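Cakano adds deep snack drawer to Fanier kitchen range

Cakano has extended its Fanier range of fitted kitchen furniture with a wooden drawer unit intended for dry and packaged food. The unit goes on sale in March through Girno showrooms and will be offered both as part of a full kitchen and as a separate base cabinet.

The drawer was developed with the joinery workshop Mayrhofer, which also supplies the doors and end panels for the range. It is aimed at households that keep crisps, crackers and similar goods in wall cupboards, where light bags tend to slide behind tins and jars. In the new unit the contents are seen from above and can be lifted out without moving anything else.

The internal height is 233 mm, and the drawer is rated for an evenly spread load of 52 kg. Runners are full extension and soft closing. The cabinet is supplied in 3 widths, and the middle size has a clear internal width of 437 mm. All three take the same runners, so a drawer can be removed for cleaning and refitted without tools.

The interior is left plain as standard. Cross dividers can be ordered separately and rest on the drawer floor without screws, which allows the layout to be changed when shopping habits change. Cakano advises storing bags flat in a single layer where space allows, with opened packets clipped and placed nearest the front.
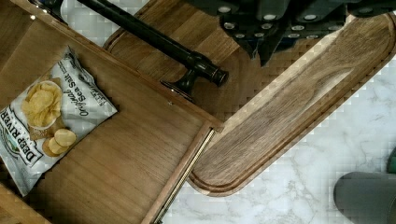
Fronts have a rounded outer edge and are fitted with a dark metal bar handle. The grain inside the drawer runs lengthways. Surfaces should be wiped with a slightly damp cloth and dried at once. Crumbs and salt are best removed with a soft brush before wiping, as salt left under a wet cloth can mark the finish.

Existing Fanier kitchens can be refitted with the new drawer if the base cabinet is of the current depth. Girno showrooms will check measurements against the original order. Delivery is flat-packed or assembled, and fitting instructions are included with both versions.

Samples of the wood finish and handle are available to trade customers on request from the Cakano press and trade office.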